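Household Tips: Getting Paid to Tidy for a Robot
Jun 24, 2021

You may have seen the notices. Somebody wants ordinary people to pick things up around the house with a pair of hand-held grippers, record it, and send the recordings in so that a computer can learn to tidy. Steltia is one outfit doing it, Pisent is another, and Litedance says it will start in July. I signed up with Steltia in the spring. I went in doubting the whole idea and I still mostly doubt it, but I have picked up enough along the way to save you some wasted evenings.

Before you start

Read how they pay. Steltia pays by the accepted clip, and a clip can be turned down without much of a reason. My first batch was 300 clips, and the ones that came back all had the same two words on them: "low variety." I had put the same dishcloth in the same basket until I was sick of it. Change the item every few tries. Change the container too, or at least turn it around.

Charge everything the night before. The battery meter on the grippers is an optimist.

Clear out anything with your name or address on it. Mail, pill bottles, school papers, the calendar on the wall. The instructions mention this once, near the end. I would have put it on the first page.

Where to work

The kitchen table sounds right and is a pain. Hard surfaces make small things skid away from the tips, and you end up chasing a bottle cap across the room. A made bed is better. It's a decent height if you kneel, nothing rolls far, and a dropped item doesn't break. Pull the sheet flat in the middle where you'll be working. Wrinkles at the corners haven't cost me a clip yet.

Patterned sheets are a question mark. Pisent's sheet of advice says plain colors, Steltia's says use whatever you own. They can't both be right, and I suspect neither has checked.

What to pick up

Soft things are easier than they look. Plush fabric, sponges, hair ties and folded cloths all squash a bit, so you can be sloppy with your aim. Squeeze only until the thing stops slipping, then lift. If you clamp down hard, the item bunches up and won't let go cleanly over the box.

Slick or heavy things are another story. A full shampoo bottle will twist in the tips every time. Grab it low, or leave it out. I leave it out.

Use a shallow box with a wide opening. Deep boxes mean poking the grippers down inside, where the arms bump the walls. An old cardboard one is fine, and you can toss it when the rim gives out.

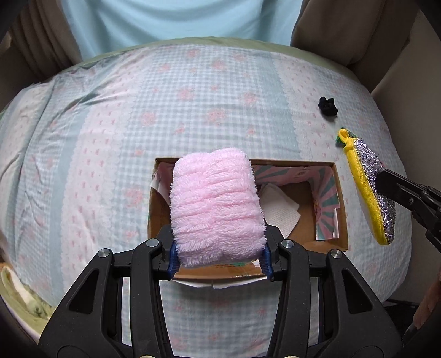
Pink fluffy item over the box, sponge in the second gripper.

Using both grippers

Steltia asks for two-handed clips and pays a little more for them. Take it slowly. Move one hand into place over the box while the other waits off to the side, then trade. If both go in together the tips knock and you'll be starting over. Rest your wrists every 2 clips when you're new. It feels silly until the next morning.

Leave your mistakes in, if the rules allow it. Steltia's do. A fumbled grab followed by a good one is supposed to be useful to the machine. I can't say whether that is so, but it does cut down on retakes.

Is any of this worth doing?

For the money, barely. I have sent in 2415 clips so far, and the target on my account page is 4000, at which point there is a bonus I will believe in when it lands. As for the robot that is meant to come out of all this, the Steltia page has been promising a demonstration for as long as I've been reading it. My own bed gets cleared by me, the old way, in a fraction of the time it takes to record it.

I did get a tidier sewing drawer out of it, from hunting for things to pick up. A Schwaiger lamp clamped to the headboard helps after dark. Point it at the wall and let the light bounce, or the shadows of the grippers fall right across the box.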